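Finding things again: a conversation about reference managers, messy folders and the joy of a tidy bibliography

When I arrive at the library in Bretley, Damir Atanasov is already at the desk by the window with two mugs of tea and a printout covered in green ink. The printout is a reference list belonging to a second-year student, shared with permission, and he wants to show me the fourth entry before I have even got my coat off.

"Look at that," he says. "The author is down as 'Admin'. It's a lovely paper, properly useful, and according to this list it was written by somebody called Admin. The software took that from the web page and she trusted it. Everybody does, the first time!"

Damir has been the research support librarian here for long enough to have taught three different citation tools and buried two of them. His drop-in sessions on managing references fill up within a morning of being announced, and in October, when the new postgraduates start, he runs them twice a day. I went along to one in the spring expecting to be bored and came out having reorganised my entire hard drive, so I was keen to ask him how he does it.

He did not start out loving the subject. His first degree was in geography, and he wrote his dissertation with a shoebox of index cards and a word processor.

"I lost the box," he says cheerfully. "I left it on the bus to Ullstead, the week before I was due to hand in. I'd got all the quotations typed up but the page numbers were only on the cards. So I spent five days in the stacks pulling out every book again, looking for sentences I half remembered. I was furious. But by the third day I'd started to enjoy myself, which should have told me something about where I'd end up working."

The box came back in the end, handed in at the depot with the cards still in order. He keeps it on the shelf behind him and brings it to sessions. Students like to look through it, he says, and a few have gone away and bought index cards of their own.

I ask what people get wrong when they begin.

"They leave it until the writing up. You'll get someone who has been reading for two years, brilliant reader, knows the field inside out, and they come in with a downloads folder. I had one the other month with 1,968 files in it. We ran it through the duplicate checker and it came down to 1,836, and then we sat and looked at what was left, and a good few of those were called 'download' with a number in brackets. You can't search for that. You can't even feel hopeful about it."

What did they do?

"We started with the chapter she was working on. Only that. I said, forget the rest, it isn't going anywhere. We got the papers for that one chapter in, checked every record by hand, and she went off and wrote it. Then she came back and did the next one by herself. She'll send me a message now and then saying she's deleted another batch. I love those messages."

Checking by hand is a theme with Damir. He is fond of software (he gets quite pink talking about a new import filter) but he has no patience with the idea that a record is right because a machine fetched it. The library currently supports Jevovent, a reference manager that the university took on two summers ago, and his handout for it has a whole page headed "Now look at what it gave you".

"Capital letters in titles, that's the big one. Then the journal name, which might be in full or might be abbreviated depending on where you grabbed it. Then page ranges, which go missing if the article was online first. And names! People with two surnames, people whose family name comes first, people with a 'van' or a 'de'. As someone whose name has been spelt five ways on five conference badges, I feel strongly about this. If you've used somebody's work, spell them properly. It takes ten seconds."

He scrolls through his own library to show me. Every record has a short note in it, a line or two, written the day he read the thing. Some are sensible ("good on inter-library loans before computers, weak after"). One just says "No!" and another, attached to a long report on catalogue design, says "read again when less hungry".

"The note is for me in a year's time," he explains. "The abstract tells you what the authors think they did. I want to know why I bothered saving it. When I'm teaching I ask people to open something they saved last year and tell me why it's there, and you can hear the room go quiet."

Does he use tags, or folders, or both?

"Ah, now you've done it," he says, and puts down his tea. There follows a very happy quarter of an hour. The short version is that he uses folders for things that will finish, such as an article or a course, and tags for things that won't, such as a subject he is always going to be interested in. He thinks anybody who has more than 20 tags should have a look at whether they ever click on them. He used to have a tag called "important" and took it out when he noticed it was on everything.

His colleague Ivana Stojanovska, who looks after the science collections one floor up, disagrees with nearly all of this. She uses no folders whatsoever and searches for everything. The two of them run a joint session each term where they are given the same pile of papers and a question to answer, and the audience watches both screens.

"She usually wins," Damir admits. "She types very fast. But I find more things I wasn't looking for, and I count that. We've had people come three terms running. Somebody brought popcorn."

I wondered how well the advice travels outside the essay-based subjects. Damir says he was nervous about this too, when he was first asked to give the session over in engineering, where a good deal of what people need to cite isn't an article at all.
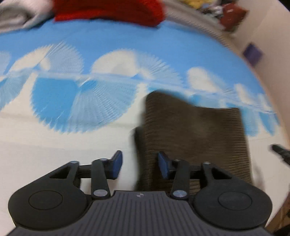

Issue 5

"They cite data sets, standards, bits of code, manuals, a talk somebody gave," he says. "I went in with my slides about journal articles and got through three of them before the questions started. What do you do with a manual that has no author? What's the date on a web page that changes every week? What if there are four versions and I used the second? They were terrific questions and I didn't have half the answers. I wrote them all on the whiteboard, came back here, and spent a week finding out."

The result was a guide that is now one of the most used on the library's site. It is four pages long and arranged by what you've got in your hand, so that you start from "I have a manual" or "I have a file someone sent me" and work forwards. There is a column for what to write down on the day, before the page moves or the file is replaced. He would like it to be longer. Everyone who uses it has asked him to keep it as it is.

"Version numbers are the thing I'm passionate about now," he says. "I never thought I'd say that sentence. But if you write down the version and the day you looked, you've done a real kindness to whoever reads you next. I go on about it at parties."

We talk for a while about styles, because people always want to. Damir refuses to name a favourite. He will say that he enjoys footnotes as a reader and dreads them as a teacher, and that he once spent an afternoon tracing a stray comma through a style file with 1,000 lines in it and went home feeling like a champion.

"People come in ashamed about commas," he says. "They say, I'm so sorry, this is a stupid question. And it's never stupid. The rules are fiddly and some of them are plain odd. What I want them to take away is that the software can do the commas, mostly, if the record underneath is good. So put your effort into the record. You can change the style with one click the night before. You can't conjure up a missing page number the night before. Well, you can, I've done it, but you need a week and a bus pass."

What about people who have never used any of these tools and feel it's too late?

"Start with the next thing you read. Don't import your past, not yet. Put one paper in, fix the title, write your line about why you kept it. Do the same tomorrow. I had a retired chap in from the local history group, he's writing up the Ullstead canal, and he'd got everything in exercise books. Beautiful handwriting. He was worried I'd make him type it all out. I said, number the books, number the pages, and put the number in the record. So his library points to his exercise books, and he can find anything in there faster than I can find my own keys."

By now there is a small queue forming by the enquiry desk, and a student with a laptop under her arm is hovering at a polite distance. Damir waves her over. She has a problem with a chapter in an edited book: the editors keep turning up where the author should be.

"Oh, good one," he says, pulling out the chair next to him. "Right, show me the record. Which type did you pick?"

She had picked "book". He turns the screen so I can see the list of item types, finds "book section" some way down it, and the missing boxes appear. She says a word I can't print here and then laughs, and asks whether she'll need to change the others as well. There are nine of them. He goes to put the kettle on.

Drop-in sessions on managing references are open to all library members, including visitors with a day ticket. Bring your own laptop if you have one. The guide to citing manuals, data and other awkward items is on the research support pages, with a printed copy at the enquiry desk.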